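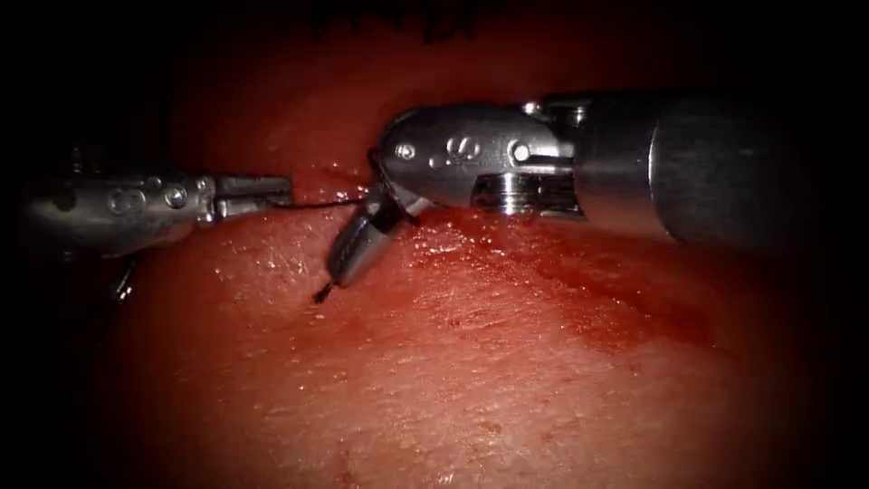
Home Features Workshops Tools Subscribe

Stitching by Remote on Desmet Street
Friday, July 22, 2022
By Fitance staff
17 shares | 7 comments

The Nakham shared workshop has a laser cutter, two lathes and, since January, a suturing bench called Udell. The members who built it wanted a two-armed setup that could drive a needle and tie a knot. Parts other than the instruments cost $700. Most of that went to motor drivers and a used power supply.
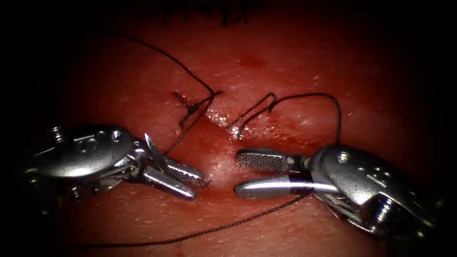
Two instruments meet below a pair of knotted stitches.

Cable tension took the longest. Each wrist bends in more than one direction, and a slack cable makes the jaws lag behind the hand controls. The group rewrote the calibration routine 14 times.

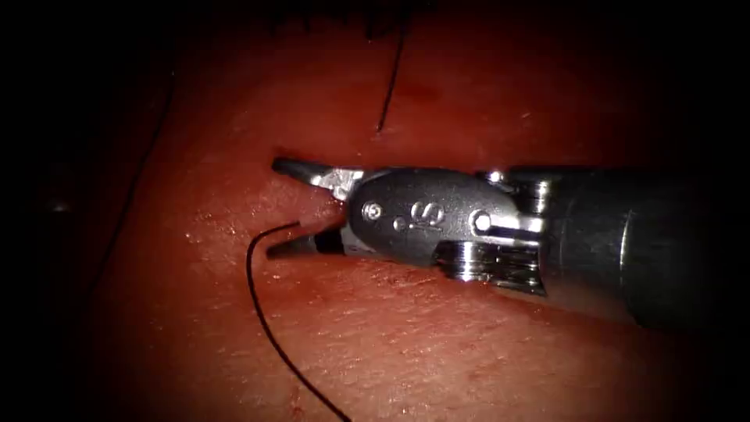 The current version runs before every session. It moves each joint to its limit and back, then saves the offsets. A bad reading stops the arm until someone clears it.

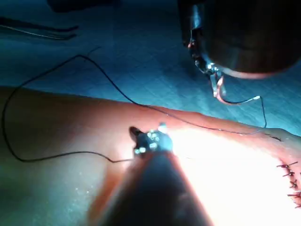 Can the bench sew without an operator?

An operator runs both arms at all times. The group has drafted code for pulling thread to a set length, and it plans to test that next.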